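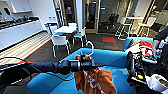
When should a small business take on a second location? Later than the owner wants to, and only once the first one can run for a month without the owner in the building.

Books > Running a Small Firm > Chapter 9: Opening a Second Branch

14 March 2026
By the course author

Most advice on growth treats a second branch as a reward for doing well at the first. Be careful with that idea. A busy shop proves that one shop, on one street, under one boss, is busy. It says very little about what will happen across town.

Take Pillbridge, a repair and alterations business that we will follow through this chapter. Its first branch, in Trenduvham, took in 3,264 orders in its best year. The owners put that number at the top of their loan application and gave it a page to itself. Further back, in smaller type, was the fact that 1,472 of those orders came from customers who lived within walking distance. Those people were never going to use a branch in Salinas.
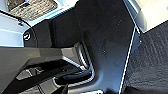 The bank did not ask about this, and you should not take a bank's silence as approval. A lender wants to know whether the loan will be paid back. If the owners have pledged a house, the answer may be yes even when the plan is poor.

Then there is the matter of cost. The Pillbridge plan assumed that the Salinas branch would share a bookkeeper, a van and a manager with the first. Sharing looks cheap on a spreadsheet. In practice the van is always at the other branch, and the manager spends paid hours driving it there. By May the owners were paying $785 a month for a second van that appeared nowhere in the plan.

Section 9.1 looks at how to separate local demand from demand that will travel. Section 9.2 goes through the Pillbridge figures line by line, and you will need the table from Chapter 8 beside you. Read the sales forecast last.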